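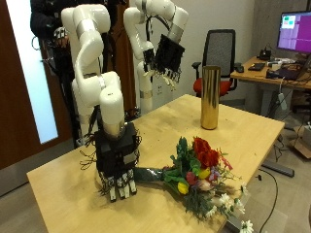
Tadness Flowers – README

Tadness Flowers is a small collection about one very ordinary and rather lovely job: getting a bunch of flowers off the table and into a vase. It holds 890 episodes, put together by Leif Hauksdóttir as part of the Gratura project, and I'm so pleased it's finally out!

What's on the table

A light wooden table, a mixed bouquet with its stems wrapped in dark green paper, and a tall gold vase. The bouquet has deep red flowers, two yellow tulips, some pink and purple blooms and plenty of greenery.
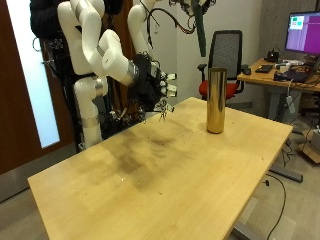
The vase is wonderful and a bit of a nuisance. Its shiny surface picks up streaks from everything nearby, so please don't rely on its colour alone – the upright shape is a much steadier guide. Crumbs and specks on the wood have been left in, and we'd love you to keep them when you crop.

Folders

evau – 4 views per episode, wide and close
juhl – written notes, one short line per step
extras – 35 episodes with longer notes

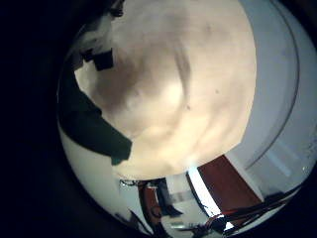
Close views can be very blurry when something is right up against the lens. Keep them anyway! Pair them with the wide views and they become far easier to follow.

Known gaps

40 episodes have no notes yet. Bright patches on the tabletop can wash out to white.
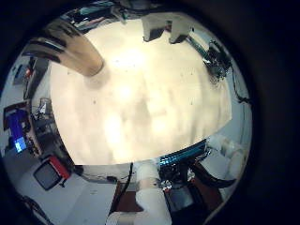

If you fill in any missing notes, send them over and they'll go into the next version, with your name in the credits.

Last updated September 25, 2023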